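# Quiénes somos

¡Hola! Soy Gervasio Paredes y llevo Batcombe, una tienda-taller de ropa de cama y textiles para dormitorio que abrí con más ganas que dinero. Empezamos en un local de 38 metros cuadrados, con un mostrador prestado y dos colchones que hacían de escaparate, de almacén y (alguna noche de inventario) de cama de verdad.

Lo del nombre me lo preguntan mucho. Batcombe es el pueblo inglés donde pasé un invierno entero durmiendo fatal por culpa de unas sábanas que se salían de las esquinas. De ahí me vino la manía con las bajeras. Cuando volví me puse a coser las mías, luego las de mi hermana, luego las de media escalera, y en enero de 2018 levantamos la persiana.

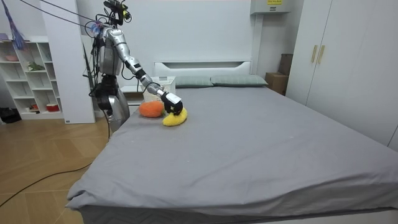 Las sábanas bajeras siguen siendo lo nuestro. Las cortamos en el taller, las probamos en una cama hecha y derecha y miramos cómo caen por los lados antes de darle el visto bueno a un patrón. El gris es el color que más nos piden, y a mí me encanta con almohadas en verde grisáceo como esas dos que están apoyadas en el cabecero blanco: queda tranquilo, se combina con casi todo y, si un día aparece encima un plátano de peluche amarillo con su naranja al lado, pues la cama gana muchísimo. Los que tenéis niños ya sabéis de qué hablo.

En el equipo somos 5. Trí Hồ corta y cose, y tiene una paciencia con los elásticos que yo no he tenido en la vida. Darragh Conneely lleva los pedidos y contesta el teléfono, con acento de Galway y todo. Brock Lapointe se encarga de las telas, y Normand Melnyk monta, reparte y viene a tomar medidas a casa si vuestro colchón es raro (los hay rarísimos, de verdad, no os dé apuro).

Ahora mismo hacemos bajeras para colchones de hasta 40 centímetros de alto, fundas de almohada, encimeras y la colección Valis, que es la de algodón lavado. También arreglamos: si la goma de vuestra sábana se ha rendido pero la tela está bien, traedla y se la cambiamos. Cada semana nos entran unas 50 prendas para arreglar, así que tened un poquito de paciencia con los plazos.

Pasaos cuando queráis, tocad las telas, tumbaos a probar. El café lo ponemos nosotros, y si venís con niños avisad a Darragh, que guarda galletas debajo del mostrador.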